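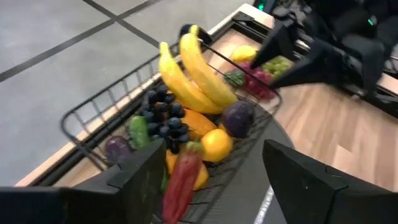

Storing fruit together or apart? – page 2

saimi_m
Okay, I'm a convert! I split my bananas from everything else in October and they now last days longer. They hang by the window, apples go in the fridge drawer, and the grapes stay unwashed in their bag until I want them. Who else has tried this?

Cosgrove46
Tried it, saw no difference. My kitchen is warm and bananas go spotty whatever I do. I do love spotty ones for bread though, so no tears here.

saimi_m
Wrap the stems! Tight, with foil or plastic, each banana on its own. It's fiddly but so worth it – mine were still yellow on day 9. 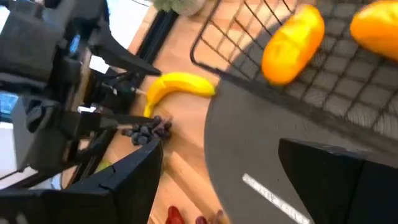 Gopinath Chettiar
Sorry, but stem wrapping did nothing for me. Buying them greener did. I pick up two small bunches, one green and one ready, and that covers the week.

Rosalind A
Gopinath, yes to the two bunches! I'd still keep oranges out of the fridge if you go through them fast. They taste so much better at room temperature.

Cosgrove46
Disagree on oranges. Cold and sliced, every time. 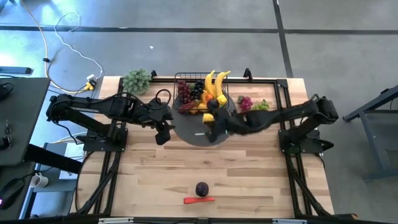
Bananas and grapes, wood tabletop

Rosalind A
Fine, cold for you, Cosgrove! Has anybody got a good way to keep cut melon from going slimy?

saimi_m
Paper towel under it, lid on, and eat it by tomorrow night.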